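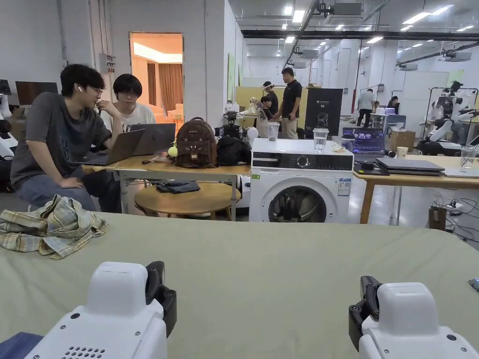
Two at their laptops, with a checked shirt left on the green cloth.

Friday, October

Up before the alarm. The air conditioning in the room has two settings, off and very cold, and I'd chosen off at some point in the night and woken up sticky. Went down to breakfast early to get a table outside. The buffet is the same as it was yesterday apart from the eggs, which you can now have made in front of you if you queue. I had melon, two rolls and the dark jam I can't identify. Coffee from the machine is weak. Coffee from the waiter is good, so the thing to do is sit down and wait for him.

The wristband has started to rub. It's blue, for the full package. The people in the older block have yellow, and yellow doesn't cover the beach bar after six. I heard a man arguing about this at reception when we checked in and he was still arguing when we came back down from the room. I moved mine up my arm a bit and put cream under it.

We'd booked the boat to Grakska for today. It leaves from the town harbour and the hotel bus leaves from outside the gate, beside the bins, where there is no sign. It cost 45 each including lunch. The bus was full. Ridwan Purba was driving again, the same man who fetched us from the airport, and he remembered which seat I'd wanted because of my knee and kept it free with his jacket. He told us to sit on the left side of the boat going out and the left side coming back. I thought he'd made a mistake but the left is the shady side both ways, as the boat goes right round the island and comes home by the other channel. I wrote that down in the back of the guidebook for Maureen, who is coming in spring.

Sea flat for the first part, then a swell once we were past the breakwater. M. was quiet and looked at the horizon. I ate his biscuits.

Grakska is smaller than I'd expected. There's a jetty, one street going up, a church with a blue door and a path that goes on round to the beach on the far side. They gave us 3 hours. The guide wanted everyone to go up to the church together and hear about the fishing fleet, and we went, and it was interesting enough, but she spoke into a microphone that cut out on every other word. I know the fleet was large and that something happened to it. Inside the church there are small model boats hanging from the ceiling on wires, left by families. Some are very well made, with proper rigging, and one is plainly the work of a child. I'd have liked longer in there. There was a box for coins and I put in what I had.

We didn't go to the beach with the others. We took the path the opposite way, towards the lighthouse, which is further than it looks. Dry stone walls, thyme, a great many lizards. There were goats behind one wall and a trough with a tap that you could drink from, according to the board, so I filled both bottles. At the lighthouse there's a bench out of the wind. The date over the door is partly worn away and we couldn't agree on it. M. took his boots off and said his heel was coming up again. I had plasters, the good thick ones. He has been told about those socks.

You can see the mainland from up there and the whole of the hotel strip. Ours is the third along. From that distance they all look alike, though you can make out the slide at the Gutano, which is where the music comes from at night.

Lunch was at a place called Bolger, back at the jetty, long tables and everybody in together. Grilled fish, potatoes, a tomato salad, and wine in jugs. The fish was very good, the best thing I've eaten since we came. We sat with a couple from near Hull who have been coming here every autumn for years, always to the same hotel and nearly always to the same floor. She said the food was better before the new owners and the towels are better now. They're going on to Visero on Monday for four nights, by the slow ferry, and said we should do it too. She wrote the name of the guest house on a napkin for me. It's run by a retired schoolteacher and there isn't any evening meal, but you can use her kitchen. I've tucked it in here so it doesn't get thrown out with the tissues.

The trip back was rougher. Spray came over the front and the people on the top deck all came down at once, and then it was hot and crowded below. We stayed where we were on the left and got a bit wet. One boy was sick into a sun hat. His mother dealt with it very calmly and rinsed it over the side.

The bus wasn't there when we landed. We waited on the harbour wall, and I walked across to the kiosk to get stamps while I could still see the road. They only had the large ones with the birds on. I bought four. Ridwan turned up with the bus after that and said there was a lorry stuck at the bridge. He took us home by the top road, which goes through the olive groves and past the old cement works, and I was glad of it. We've only ever seen the coast road with all the shops.

Back at the room the key card wouldn't work. Down to reception, new card, up again, and that one wouldn't work either. It was set for 1205 and we are in the room next door. The girl was very sorry. She gave us vouchers for the smoothie bar, where the drinks are already free on blue.

Had a shower and lay down with the balcony door open. Meant to read and slept instead. When I woke it was getting dark and they were putting out chairs for the show. It was the magician tonight. We watched the first part of it from the balcony, which is a good way to see it because you can leave. He did the rings, and the rope, and then asked for somebody from Belgium.

Dinner late, so the hot dishes were mostly picked over, but there was soup left and a plate of cheese. M. had three puddings. We talked about Visero. The ferry goes Mondays and Thursdays and we'd lose the nights we've already paid for here, which he minds more than I do. I said I'd ask at the desk in the morning whether they'd give anything back. He said they won't. I expect he's right but I'll ask.

Caught the sun on the backs of my hands and nowhere else. Washed out the walking shirts and hung them on the balcony chairs, as there's no line. Must buy pegs. Also stamps again if the postcards to Joan and the office are both to go, and something for M.'s heel.

Music has stopped at the Gutano. Ten past eleven, light out.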